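**Ticket: no picture on common room TV after power cut, Tutville site**
Status: monitoring
Priority: low

**Reported**

Television in the ground floor common room at Tutville shows "No signal" on HDMI 1. Sound also missing. Fault began after the Friday power cut. The set-top unit (Skusevach, older model) has a steady green light and answers pings from the Risstead office.

**Checks done**

- Power cycled the TV at the wall, left off for 16 minutes. No change.
- Power cycled the set-top unit. It starts normally, no picture.
- Swapped the HDMI cable for a known good one. No change.
- Moved the cable to HDMI 2. Picture for up to 40 seconds, then black.
- Laptop on HDMI 1 with the same cable: picture and sound fine.

The laptop result clears the TV input and the cable. The fault is on the set-top side, most likely the output mode or the copy protection handshake.

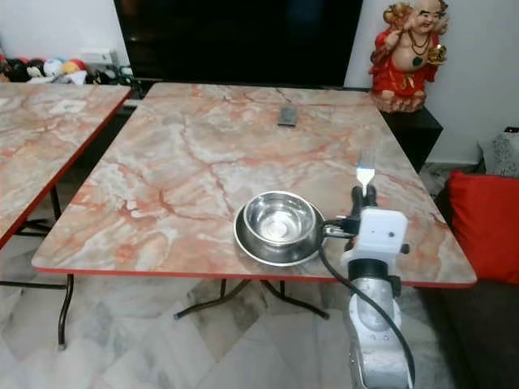

Logged in to the unit remotely and read the display settings. Output was set to 100 Hz, a mode the TV does not list as supported. Before the outage it should have been on Auto. The config backup on the Kariuki server confirms this, so the unit appears to have loaded a damaged profile when power came back.

**Fix applied**

1. Set output mode to Auto and saved.
2. Restored the display profile from backup.
3. Restarted the unit, then the TV.
4. Turned off "Match source frame rate".

Picture and sound returned on HDMI 1. Left a channel running for eight hours with no dropout in the unit's log. Changed the input label back to "TV" so the colour-coded instruction card still applies.

**Open items**

- Firmware on the unit is two releases behind. Update to be booked outside common room hours.
- No surge protection on that outlet. Quote requested.
- Check whether the same model at Risstead has the same saved profile.

**Note for next visit**

If the fault comes back, read the output mode before touching any cables. Hold Menu and Down on the front panel to force the lowest mode, then set Auto from the menu. A factory reset also clears the channel list and should be left as a last resort.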